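Eleven months without a dishwasher
15/06/2018

So the dishwasher died last November, and I still haven't replaced it. I meant to! I had three tabs open, I'd measured the gap under the counter twice, and then the car needed new brakes and the whole thing slid down the list. By the time I could afford one again we'd gotten into a routine, and I've now signed myself up for eleven months of washing by hand, start to finish, to see if I can put the money toward the floor instead. This is the post about how that's going, for the two readers who asked and the rest of you who are too polite to say no.

First, the money. I'd set aside 1,000 dollars for the machine and fitting, and that's sitting in the floor fund untouched. Our water bill hasn't moved in a way I can explain one way or the other, so I'm not going to pretend I've cracked that one.

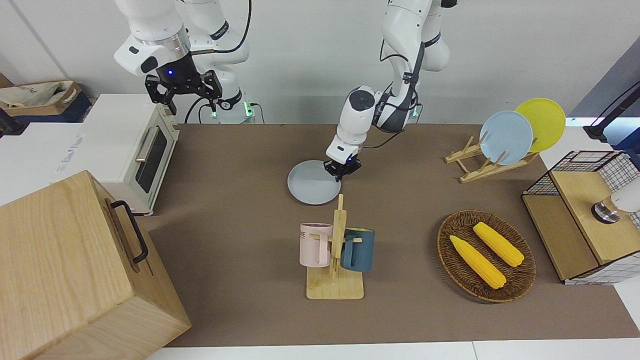

Drying is where I got everything wrong at first. I was so focused on the washing part (which sponge, which soap, how hot can my hands stand it) that I gave no thought to where it would all go afterward, and I ended up with wet towers of bowls on every flat surface we own. Plates need to stand up or lean so the water can run off them, and mugs need air. I was snobby about mug trees for years, my grandmother had one and it seemed fussy, but a plain wooden one with a square base and short pegs like this takes up hardly any counter and I've completely come around. Ours is from Orkier and it wobbles a bit if you load one side, so I go left, right, left, right like I'm decorating a Christmas tree.

The soap question took longer. I tried the big jug from Lotlow, which smells like a dentist's office, and then the Meller bar that everybody in the comments kept pushing on me. The bar won. It lasts ages and I like rubbing the brush on it, don't ask me why. It does go mushy if you leave it in a puddle, so get a dish with holes.

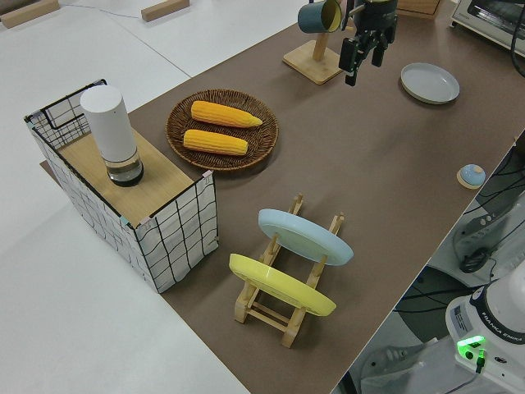

The other thing I've changed is when I do it. I used to leave everything until after dinner and then stand there at nine at night hating my life and every saucepan in it. Now there's a quick round after breakfast while the radio's on, and whatever we cooked with gets done before we sit down to eat. That leaves the plates and forks, ten minutes tops. I've listened to more audiobooks since winter than in the whole five years before that, mostly mysteries, and I've started picking them by length.

What I still miss: the big roasting pan. It doesn't fit in the sink flat, so I do one end, turn it around, splash my shirt, and do the other end. And having people over! We had the whole family here for a birthday lunch and I was washing glasses between courses like I was on shift. If you've got a trick for that I'd love to hear it (paper plates don't count, I've been told).

Next up is the floor itself. The samples from Krishnan came in the mail and I've got them lined up by the back door so I can see them in the morning light. I like the gray one. Everyone else in the house likes the other one.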